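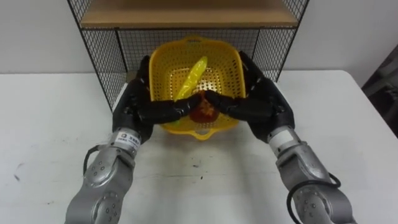

Moving a pantry, part one: the spices

We left Pritham after 11 years with a lease, a cat and 217 jars, tins and packets that I had been calling "the pantry." Roland Staniforth, who has been my landlord, my neighbor and now my former both, watched me carry them down the stairs and asked if I was opening a store.

I was not. I own 3 jars of whole cloves and have never finished a recipe that wanted more than two cloves. One of the jars has a price sticker from a grocery in Tuver that closed before I could drive.

The new kitchen has one cabinet. It is a good cabinet, but it was clearly built for a person who eats out. So the cloves had to go, and the fenugreek, and a bag of something brown that smelled like a pencil.

Part two: the containers

A yellow basket and a wire shelf will hold more than you'd think and less than you'd like. I had read that the trick is to give everything a home. My lentils have had a home for years. They just never leave it.

I also spent an evening matching lids to tubs. I ended up with nine lids and no tubs for them, and I kept all nine, so you can see how the growth is going. 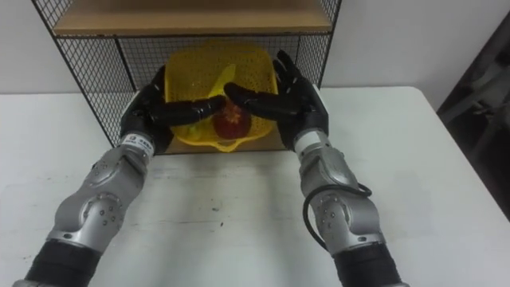
Part three: what we eat now

Mostly lentils. The cat has her own shelf. If anyone near Bouzid wants cloves, email me and I'll leave them on the step. The fenugreek is taken - Roland says it's for his knee.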